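What changed when the robots learned to tidy

5/28/26

I have been meaning to write this one for weeks, and every time I sat down with a cup of tea something else wanted doing. So forgive me if it wanders a bit. A few of you asked, after my last post, what it is like to work somewhere that is being automated while you are still working in it, and the short reply is that it's stranger and gentler than I expected, with some bits I still grumble about on the bus home.

For anyone new, I work for Lirnance, in the Jurkport office. We look after furnished rooms, mostly for students and people on short work contracts. I came in 18 years ago as a room attendant, which meant a trolley, a bunch of keys and a very sore back by October, when all the new tenants have arrived and all the old ones have left things behind the radiators. Our work has always been half cleaning and half putting right. You go in, you set the desk straight, you wind up the cables, you put the bottles back on the shelf they came from, and you try to leave a person's room feeling like their own room, only better.

Then the company took on the Tornine project. The idea is that a machine with an arm will do the daily tidy for the tenants who pay for it, and our team will do everything else. When it was announced in the canteen there was a very long silence and then everybody spoke at once. I won't pretend I was calm. I went home and looked up what my pension was worth, and then wished I hadn't!

What happened next surprised me, though. Before the machine could do any of it, somebody had to show it how, and the somebody turned out to be us. Five of us were taken off the trolleys and given hand-held grippers, with a camera on each, and asked to do our ordinary jobs with those instead of our fingers. You squeeze, it closes, and whatever you do gets recorded for the robot to learn from. It sounds easy. Try it with a cable some time.

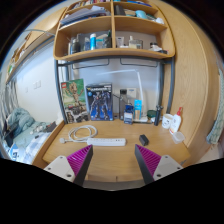

The first few shifts I was hopeless. I've picked things up with my own hands all my life and never given it a thought, and there I was having a quiet argument with a plug. You have to plan your way in, and you have to go slowly, and you mustn't let your other hand sneak over and help, which mine did over and over until I took to keeping it in my pocket. My neighbour at the next station was far quicker than me, having grown up with games controllers, and I was rather put out about it for a while.

But you do get better, and something else happens too – you begin to notice what you know. I had never once put into words why I move the lamp last, or why I won't touch a stack of papers even if it's leaning. Papers that look like a mess to me may be in perfect order to the person who left them there. When the engineers from the Pacheco building came over and asked why I had skipped something, I found I had a proper reason nearly every time. In all my years there I don't think anyone upstairs had asked me that before, and I'm not too proud to say I enjoyed it.

Now for the grumbles. We are asked for 50 recordings a shift, and I think that is too many. By the end your wrist aches and you get careless, and careless is exactly what we're not meant to be teaching. We've raised it, and there is now a proper break after every hour, but the number hasn't moved. I also miss the trolley more than I thought I would. I used to have a chat with people in the corridors, hear about their exams and their mums, and these days I can go a whole morning talking only to a supervisor about battery packs.

There is the pay as well. We got a raise of 3 per cent for the new duties, which was welcome, though I'd have liked it to be more, seeing as it's our own know-how going into the thing. The union rep is on to that and I'll leave it with them.

As for whether there will still be a job for me at the end of it, I don't know. The managers say the attendants will move on to inspections, repairs and moving-in days, and so far they've kept their word, with two of the old team already training on repairs and liking it. I've put my name down for moving-in days. I'd like to be the person who hands over the keys and shows you how the shower works.

Anyway, the kettle's gone again and I have a shift in the morning. If any of you are going through the same thing where you work, do leave me a comment below, and tell me how your wrists are holding up.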